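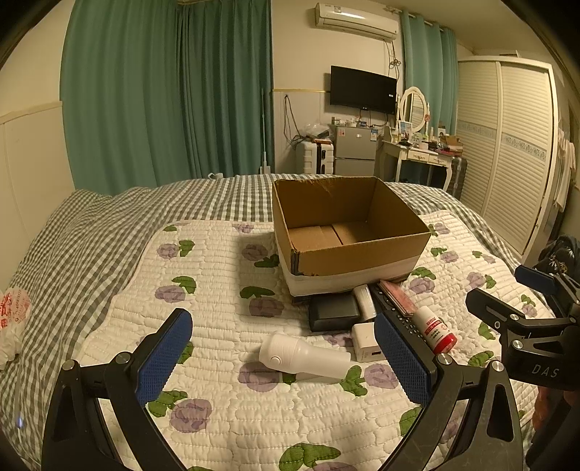
Spare room bed, rose-print mattress pad

Sep 29, 2020

On the spare room question, someone wrote:

> We have a guest coming in March and the mattress is 12 years old.
> Is a topper worth buying, or should we save for a new one?
> The Rivley shop has the Grendelier at 477.

I would save the money. We put a topper on an old mattress and it was fine for 2 nights, then the dip in the middle came through again. A topper follows whatever is under it.

Before you spend anything, take the mattress off and look at the slats. Ours had a cracked one near the middle and I had blamed the springs for years. A new slat from the timber yard in Ziretness cost very little.

If it does turn out to be the mattress, the Grendelier is decent but firm - try it in the shop first. The next one up was 661 when I asked, and I couldn't feel any difference. Ask if they take the old one away, as the tip now wants you to book.

A quilted pad is still worth having. It washes at 40 and keeps the mattress clean.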